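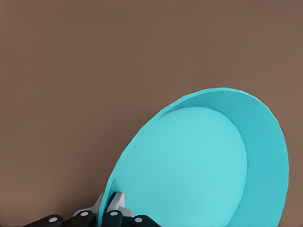 A turquoise bowl changed my mind about simulators

I went to the open day at Urar on a Friday in May expecting to skip the simulation room. I wanted metal and motors, the things you can hear from the hallway. I ended up spending most of my visit in front of a monitor, watching a rendered gripper with its gray fingertips on either side of the rim of a turquoise bowl, and I would happily go back tomorrow!

Why was it so absorbing? Partly because there is so little to look at. Plain brown surface, one bright bowl, a gripper. Everything that makes a kitchen a kitchen has been left out, and what remains is a question I had never thought about in all my years of emptying dishwashers: where do you take hold of a bowl? I pinch the rim too, it seems. I went home and checked.

Khang Chu, who was running the demo, let visitors choose where the bowl started and then ran the grasp again. He told us a batch is 300 attempts, each from a different starting position, and that he watches the failures far more closely than the successes. I liked him for that. A show reel would have been easier to put on, and I'd have forgotten it by the parking lot.

People complain that simulation is cheating, and a man beside me did (loudly). A rendered bowl has no soap on it. The edge of this one was even a bit angular if you looked closely, like a coin with too few sides. All true, and I still think the complaint misses what the room is for. You want the silly mistakes made somewhere they cost nothing, hundreds of them, before anyone risks a real arm and a real shelf of dishes. Pilots train this way and we're glad of it.

Where I do agree with him is on labels. Mỹ Diệp's talk after lunch moved between simulated results and results from the lab, and I lost track of which was which 2 times. Put it on every slide, in big letters. Visitors can handle it.

My other wish is for more chairs. The simulation room had 2, both taken by ten in the morning, and I was standing behind them for the best part of an hour - very contentedly, but my knees would like it noted for next year.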